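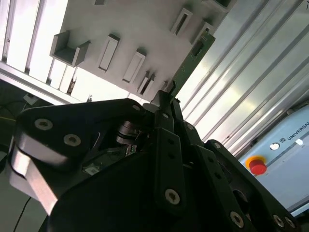

Replacing Memory in a Desktop Tower

Hardware Services, Rultorton Campus
Revised Mar 5, 2018

Staff and student assistants should follow this procedure when changing memory modules in a desktop tower. Requests for replacement memory are made on Form 23 and collected from the Flundard parts counter.

Before opening the case

1. Save all open work and shut the computer down fully. Sleep mode is not sufficient.
2. Disconnect the power cord, the monitor and all other cables.
3. Press the power button once and hold it for several seconds.
4. Lay the tower on its side on a stable work surface and remove the side panel.

Finding the slots

Memory slots are long, narrow and set close together near the processor. Each has a latch at its ends. Expansion slots may run in the same direction on some boards — check the printed labels before inserting anything.
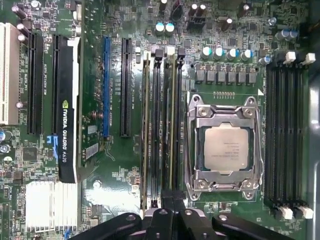

Department of Hardware Services — Desktop Support Section

Removing a module

5. Touch bare metal on the case before handling any part.
6. Press the latches at the ends of the slot outward until the module lifts.
7. Hold the module by its edges and draw it straight out. Do not rock it from end to end.
8. Place it in an antistatic sleeve and write the asset number on the sleeve.

Keep cables clear of the slots while working. Power and data leads may be moved gently to one side, but should not be unplugged for this task.

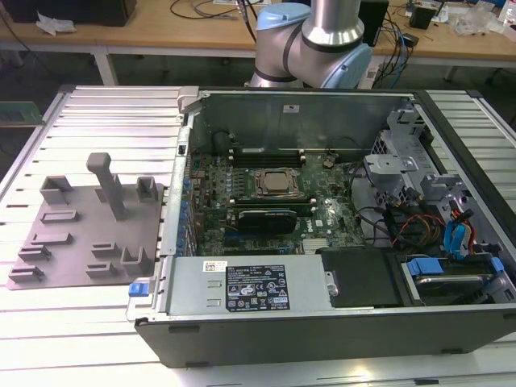 Tower on its side with the side panel removed.

Installing a module

9. Confirm that the new module is the type listed for the computer model. Modules of different generations are not interchangeable.
10. Line up the notch in the module with the key in the slot.
11. Press down evenly at both ends until the latches close. If they do not close, remove the module and begin again at step 10.
12. Refit the side panel, reconnect the cables and start the computer. Compare the installed memory shown in the system setup screen with the amount on the request form.
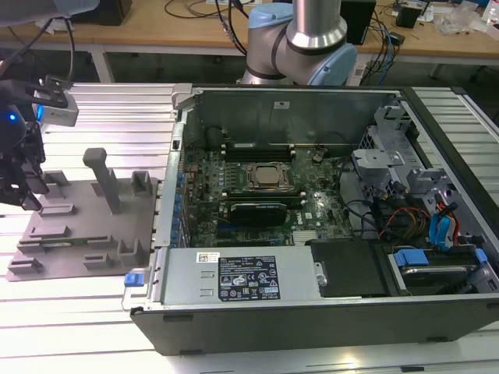
What should be done if the computer does not start after the change?

Disconnect the power and reseat each module. If the fault remains, refit the original memory and report the matter to the Lūse workshop, Room 33.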